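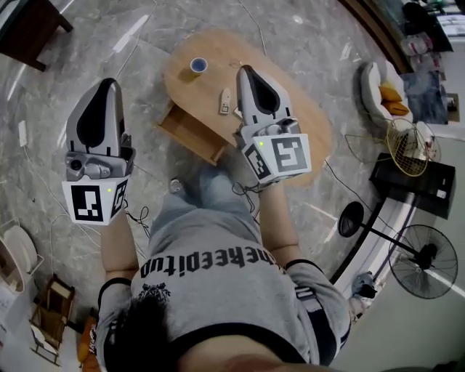
Budget question, hand-held gripper kits
posted by kurk_lab_ops, 2018-06-14

Need to put in a purchase request before the July cutoff and I keep going back and forth. We want paired hand-held grippers, one per hand, for collecting tabletop stuff in ordinary living rooms. Quote from Trutura is 1,248 per pair, grippers only. No headgear, no spare cables. Plan was 2 pairs. What's bugging me is the cabling, both units have black cables hanging off underneath and then there's more cable on the floor beside the table, and that's with one operator and one table. Also the marker cubes on each one, do those get replaced often? Do I budget spares or not. Anyone been through this?

---

trackball_tim
spares yes. always. cubes get knocked on table edges, corners go first. we print ours and glue the patterns on, costs next to nothing but somebody has to do it and recalibrate after. if your quote has factory cubes ask what they charge for 5 extra, and get it in writing

---

florencia_s
Disagree on printing your own. We did that at Colombo for a whole season and the home made ones were never quite square. Lost days to it. Buy the cubes, put the money there, skip the fancy carry case they'll try to sell you.

Also 2 pairs isn't enough if you have two operators. One goes down and someone's sitting on their hands. 3 pairs or one operator, pick.

- Florencia Sosa

---

trackball_tim
not square = bad printer. ours are fine

---

florencia_s
OK well ours wasn't a bad printer but sure.

---

kurk_lab_ops
3 pairs is not happening, I have a number and thats the number. What about wireless? Trutura rep mentioned a battery version, no price yet. Would get rid of the cables down the front of the person at least.

---

mudflap_88
Tried battery ones on loan. Heavier. Operators complained by lunch, and then you need chargers and a second set of batteries so the "savings" on cable is gone. Plus now you have a charging shelf to look after. I'd stay wired and spend on strain relief and decent connectors. The connectors are what die, not the grippers.

---

ximena_n
Ximena Núñez here, I do the purchasing at Kurkesora so I see this from the invoice side. Things people forget to put on the request, every time:

cables, at least one full spare set per pair
storage (drives, whatever you're recording to, it fills up way faster than the plan says)
shipping and duty
operator pay for set up time, which never makes it in
props. Cups, boxes, little things for the table. You think everyone will bring stuff from home and then you've used the same blue cup for a month

Last year we asked for 10 extra cables seperately in the middle of a project and paid more in rush shipping than for the cables.

---

kurk_lab_ops
lol the blue cup. Yes. That's us. Adding a props line.

Set up time I had at zero, fixing that too.

---

mudflap_88
Props are a good point, but don't go buy a crate of plastic fruit. Thrift store. Also floors. If you're on shiny tile check your tracking before you sign anything, we had grief with reflections. Depends a lot on the software so ask for a demo in the actual room, not in their showroom.

---

trackball_tim
reflections were never a problem for us and we were on polished concrete. I think people blame the floor for bad lighting

---

mudflap_88
Could be. Still get the demo. It's free.

---

claria_user4
Has anyone looked at renting? Claria does monthly on the hand-helds. Not cheap over a year but if you only need them for one round of collection it beats owning 2 pairs that sit in a closet. They swap broken units too, which kind of settles the spares argument.

---

florencia_s
Rental's fine if your dates hold. Ours never do. You end up paying month 5 of a two month job.

---

ximena_n
Agree with Florencia, and check who pays for damage. "Swap broken units" usually has a page of small print behind it. Get the rental quote anyway, it helps when you go back to Trutura on price.

---

kurk_lab_ops
ok so where I've landed for now

2 pairs wired, from Trutura, if they'll do a demo here first
factory cubes, 5 spare (sorry tim)
spare cable set per pair, better connectors
storage + set up hours + props
rental quote from Claria to wave at them

Still have no idea on calibration. Is that in the price or is it a service call?

---

trackball_tim
service call. unless you print your own and learn to do it yourself, just saying

---

florencia_s
First one was included for us, after that we paid. Ask.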